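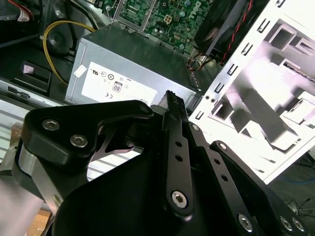
**Did your family share one computer? We'd love to hear about it!**

Indolico is putting together a book and a listening exhibit on the shared home computer: the one in the hallway, the den, the corner of the dining room, with a chair that didn't match anything and a sheet of paper taped up saying whose turn it was. We're looking for people who lived with one and are willing to talk about it.

You don't need to know a thing about computers. Really! Some of the best conversations so far have come from people who only ever used theirs for solitaire and church newsletters, and one of the funniest was with a grandmother who dusted hers every Saturday for nine years and never once turned it on. What we're after is the household around the machine. Who got to use it, who got yelled at for using it, who learned to type on it, who wrote a college essay on it at two in the morning with a little brother asleep on the floor.

## What the project is

The working title is *Whose Turn Is It*. The book will run to 170 pages and will be made up mostly of people's own words, lightly edited, with family photos if you have them and don't mind sharing. The exhibit opens in November in the front rooms at Godinho, where visitors will be able to sit down at a desk, pick up a headset and listen for as long as they like.

We've already sent a short questionnaire around Batstead and got 362 replies, way more than we hoped for. Those replies told us what people want to talk about (dial-up and phone bills, mostly, and siblings). Now we want the longer versions. 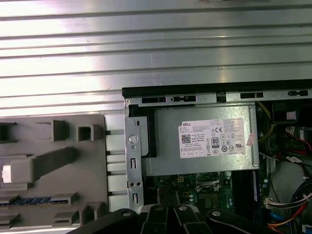 *A desktop computer with its case open.*

## Who we're looking for

Anyone 18 or older who shared a home computer with at least one other person, at any time and in any country. We have lots of stories from people who were kids back then, and we're very happy to have more, but we'd be especially glad to hear from:

- parents or grandparents who bought the thing, argued over the price, or made the rules about it
- people whose family ran a business from home on the same computer the kids played games on
- anyone who shared with neighbors, cousins or roommates
- people who grew up in a language other than English and had to work around an English keyboard
- families who still have one set up and still use it

Couples, siblings and whole families can sign up together. Be warned that brothers and sisters tend to disagree about nearly everything, which makes for wonderful tape.

## What you'd do

There are two ways to take part, and you can do both.

**Talk to us.** A recorded conversation lasts between an hour and ninety minutes. It's relaxed, there's coffee, and you can skip any question you don't feel like answering. We can meet at Godinho, come to your home if you live in or near Batstead, or do it by phone. We'll send you the transcript afterward and you can take out anything you like before it goes any further.

**Write to us.** If talking into a microphone sounds awful, send us up to 500 words on one thing you remember. One thing is plenty. The sound of the printer through a bedroom wall, the password everyone in the house knew, the day somebody deleted the taxes. Handwritten is fine, and so is Spanish or Portuguese.
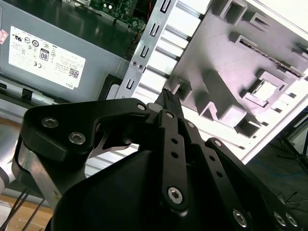 We're also running 4 group evenings at Fedirwood, in the room above the bakery, for people who'd like to swap stories before deciding whether to record one. The first is on Thu 4 February, doors at 6:30, and we start whenever everybody has a slice of something. Bring an object if you have one: a mouse pad, a manual with your dad's notes in it, a box of floppy disks nobody has dared to throw out. Bring your mom, too, if she'll come.

## What you get

Everyone who records a conversation gets a thank-you payment of $40, a copy of the book and an audio file of the full session to keep. Writers whose pieces we print get a copy of the book and $25. We'll cover bus fare to Fedirwood and Godinho for anyone who asks, and child care during the group evenings is free as long as you tell us the kids' ages ahead of time.

You can use your full name, your first name only, or a made-up one. You can also change your mind and pull out, right up until the pages go to the printer, and you'd still keep the payment.

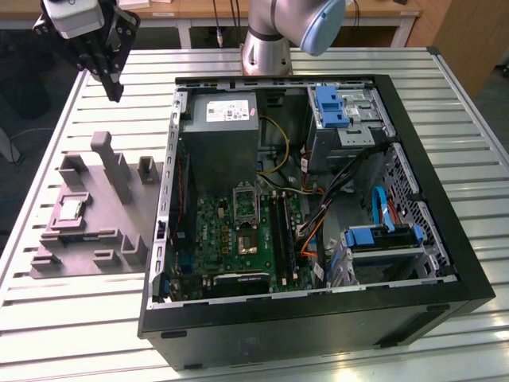
## How to sign up

Leave a message at the Indolico front desk or drop a note in the box by the door at Godinho. Please tell us:

- your name and the best way to reach you
- where you were living when you had the computer, and who else was in the house
- whether you'd like to talk, write, or come to a group evening
- anything that would make it easier for you to take part, such as a ground-floor room, large print or an interpreter

Slamet Entili is setting up the conversations and reads every message. Expect a call or a reply within a week, a little longer if you ask for a home visit. If you've already filled in the questionnaire you're very welcome to sign up as well, and please mention it so we can pull out your answers before we meet.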